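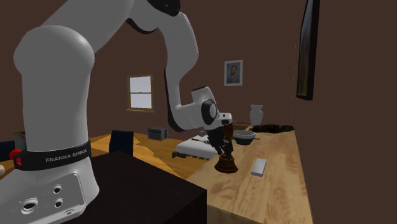

Cabin opening checklist, with my comments

Every February I drive up and open the Skadik place before the first guests come, and every February I swear I'll write down what I did so I don't have to remember it all over again. So this is that. I've put what I found this year after each item, and what I'd like whoever does it next time to look out for. If you're borrowing this for your own cabin, help yourself, but you'll want to swap in your own valves and your own mice.

OUTSIDE

1. Walk the roofline from the ground with binoculars.
OK. One shingle lifted over the porch, same one as last year. I pushed it back with a broom handle and it stayed down long enough for me to feel good about it. Needs a real nail.

2. Gutters and downspouts.
NOT OK. Back gutter was packed solid with pine needles and something had started growing in it (a little tree, I think!). I cleared the section I could reach from the short ladder. The far corner still needs doing, and please take the tall ladder for that, the ground slopes more than it looks.

3. Steps and handrail.
Rail OK. Second step from the bottom has some give in it when you stand on the left side. I screwed a scrap of decking across it for now.

4. Propane tank, gauge and regulator.
Gauge read 90 when I know for a fact we didn't leave it that high, so either Wanda Pennington next door had it filled for us or the gauge is stuck again. Must call her. Soapy water on the fittings, no bubbles.

5. Chimney cap.
OK from what I can see. Sweep is due this year anyway.

WATER

6. Check that every drain valve is closed BEFORE opening the main.
I'm putting this in capitals for my own sake. There are four: under the kitchen sink, behind the toilet, under the water heater, and the sneaky one in the crawl space behind the pump. I forgot the sneaky one two years ago and made a pond.

7. Open the main a quarter turn and listen.
OK. I stand in the hallway with everything off and hold my breath like a crazy person. No hissing this time.

8. Fill the water heater completely before switching on the breaker.
Done. Open the hot tap in the tub and wait till it runs steady with no spitting. It took so long I ate a whole sandwich.

9. Flush all taps, then swap the filter.
Done. The cartridge is a Skimix and the box in the pantry has one left, so somebody needs to order more. The old one came out the color of tea.

HEAT AND SMOKE

10. Smoke alarms, all three.
Hallway OK, kitchen OK, loft one chirped at me and then quit. New batteries in all of them while I was up there. The loft alarm is getting old and I'd rather replace it than argue with it, so it's on the shopping list.

11. Carbon monoxide alarm.
OK. Test button works and it is LOUD. Warn the dog.

12. Fire extinguisher.
Needle in the green, pin in place. I also moved it from behind the trash can to the hook by the door, where a person could find it.

13. Wall heater.
Lit on the third try. The Hurnetti manual is in the drawer under the phone and page 12 has the lighting steps, in case you're like me and can never remember which knob you hold in. Vacuum the vents first or the whole place smells of burnt dust all evening.

BEDROOMS

14. Tall furniture fixed to the wall.
Partly OK. The bookcase in the loft has both its straps. The dresser in the back bedroom had one strap hanging loose with the screw still in it, so it had only ever been holding onto drywall. I found the stud and redid it. 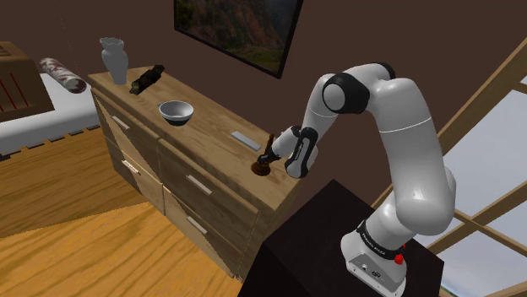
Then I pulled each drawer out all the way, one at a time, and leaned on it a bit. Nothing moved. We get families with toddlers up here, and toddlers climb, so please do the lean test on every piece even if the strap looks fine.

15. Windows open, close and lock.
Front bedroom OK. Back bedroom sticks – I rubbed a candle stub along the track and that helped a lot. It has to open easily, it's the second way out if the hall is full of smoke.

16. Blind cords up on their cleats.
OK everywhere except the loft, where somebody had cut the cleat off. Cord is tied up high for now.

17. Mice.
Well. Yes. One nest in the linen closet, made out of what used to be my good Asadi blanket. Gloves and a mask on, sprayed it down, bagged it, wiped the shelf twice. I stuffed steel wool in the gap by the pipe. Blankets live in the lidded tubs from now on!

STILL TO DO

Nail for the porch shingle
Far corner of the back gutter
New tread for the second step
Loft alarm, blind cleat, filters
Ask Wanda about the propane

I budgeted 400 dollars for all this and the sweep isn't in that number, so we'll see. Spare key is back in the usual spot.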